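Blessing for a move, and does a rented place count?

mapleandmint wrote:
We get the keys to the flat in Useck on Monday and I'd love to put the mezuzah up the same evening, but my brother-in-law insists renters have 30 days and that I'm rushing it. I've got the one from our old place in Ridgeway (previous tenants there never had one, so it's ours) and I'd like to reuse it. Has anyone done this? Do I say the blessing straight away or wait?

old_kiddush_cup wrote:
Your brother-in-law is right that outside Israel a tenant isn't obliged until the 30 days are up. Plenty of people put it up sooner and leave the blessing until later. I'd ask your own rabbi about that bit, mine in Vultham is quite firm about it!

thirdpew wrote:
I'd disagree a little. We moved in March, had a long lease, and our rabbi told us to put it up and say the blessing on day one. So it does vary. Have the scroll checked while it's down though — ours had a cracked letter and we'd walked past it for almost 20 years.

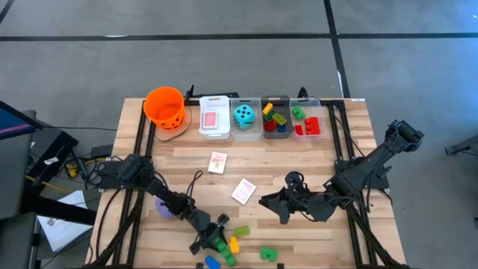
mapleandmint wrote:
Thanks both, I hadn't thought of getting it checked. The other thing is inside doors. There are so many of them, and one is just a box room with an arch where a door should be. The children want it for their games, so picture playing cards, toy bricks, a big turquoise die and an orange jack-o'-lantern bucket, all in a space you can barely turn round in. Does a room that small need one?

old_kiddush_cup wrote:
Measure it. Under four cubits by four, many say no. An arch is a whole other question, it depends how high the straight sides go.

thirdpew wrote:
Plenty of people are stricter than that and put one up without a blessing. I would.

mapleandmint wrote:
Right, tape measure first, then I'll ring the rabbi. My brother-in-law will be unbearable.

Recent topics
Scroll checking by post, anyone used Stavura?
Lighting candles in a hotel room
Which side for a balcony door?
Saying kaddish when travelling (19 replies)
Welcome thread, say hello (536 replies)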